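Flerngate Cartons - the two-hander size

I've been selling packing boxes for long enough to have opinions about them, and this is the one I reach for myself. We call it the two-hander, because you pick it up with a hand under each bottom corner and carry it in front of you like a tray of drinks. Anything bigger and you're peering round the side of it on the stairs!

It's plain brown corrugated board, no fancy printing, flaps that meet in the middle. I tried a white version once and it showed every thumbprint going, so brown it is. We get the board from Waltier (I've been with them since I was working out of my mum's garage) and the flat packs go out from our unit in Quintanilla every afternoon at 2.

You'll want to leave the top flaps nice and level, so don't overfill. If the seam is bulging, take a jumper out. A label sits best straight over that seam, pressed down well, and if you're sending a few at once I'd also write the town on in thick black marker, as big as you like. Drivers love a big scrawl - they can read it from across a yard.

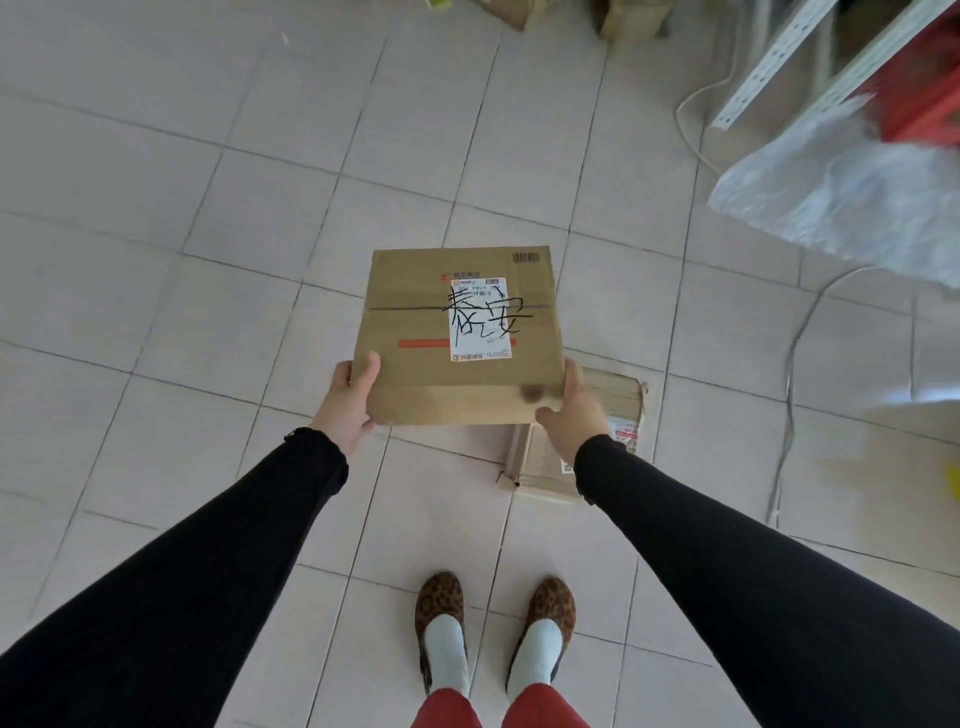

Can I use the same box more than once?
Most people get several trips out of theirs. Check the corners and the bottom flaps first, peel off or cover any old labels and barcodes, and put fresh tape along the seams. Once the corners have gone soft I keep a box for storing light things like cushions and lampshades.

How they're sold: flat, in a bundle of 100, and the bundle is 169 including delivery. Tape isn't included, sorry, but the Staltura paper tape on our accessories page sticks to this board better than anything else I've tried (and it tears by hand, so no more hunting for the scissors). Order code for the boxes is 1399.

Higinio Ledesma, who runs the packing bench here, folds the bottom short flaps first, then the long ones, then two strips of tape in a cross. I used to do a single strip and got told off for it. Do it his way if you're packing books or tins.

Store the spares flat and off a cold floor if you can - mine live behind the sofa, much to everyone's annoyance. Bundles ordered in April may take a bit longer as it's our busy month, so get in early if you've got a moving date coming up.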